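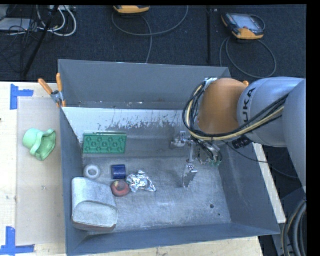 A sorting bin is an open-topped container in which mixed small goods are held until they are separated by type. In everyday use the term covers trays, tubs and crates of many sizes, and in British workshops and charity depots it most often means a metal bin that rests on a table and is worked from above. The contents are usually unrelated to one another. A single bin may hold a roll, a short blue cylinder, a green moulded piece with raised studs and a crumpled piece of silver foil, lying together on bare metal. Goods of this sort are known in the trade as mixed smalls, or in some northern depots as oddments.

Reference > Household and Storage > Containers > Sorting bin

Construction

Most metal sorting bins are made from sheet bent into a shallow box. The walls may be upright or may slope outwards, which makes it easier to reach into the corners. Some bins have a coated panel inside, set at a slant, so that goods tipped in at the back slide down to the floor. The coating is normally the first part to fail. It wears through along its lower edge, where goods strike it, and the bare grey metal shows in ragged scratches. This is regarded as ordinary wear and does not affect use.

The floor is generally left uncoated. Small round holes are common and may serve for drainage or for bolts, depending on the maker. Bins made at the Baudry works in Prandside were sold with the holes already drilled, and owners who had no use for them often left them open.

History

Wicker and wooden trays were used for the same purpose long before metal ones. The Prandside depot, which handled unsold goods from market stalls, replaced its wooden trays in one April after a damp winter had split many of them. Its stock book lists 424 metal bins in the first order, of which 179 were of the large table pattern. The rest were narrower and were kept on shelves.

Solène Pons, whose study of the depot is the main source on the subject, found that the table pattern was preferred by sorters who worked standing up. She recorded 2,677 entries in the stock book relating to repairs, most of them for bent rims.

Use

Goods are tipped or placed in the bin and then taken out one kind at a time. Practice differs over the order. At Prandside the largest item was removed first, while the Wumgate depot began with anything that could roll. Foil and other scrap was left until last and cleared by hand.

Soft pouches are usually kept apart from hard goods where space allows. Overfilling is discouraged, and the Wumgate rules set a limit of three layers.

See also

Skotach tray
Parts tray
Tote box
Prandside depot
Workshop tables

We use cookies to remember your reading settings and to count visits to each article. Accept all | Manage choices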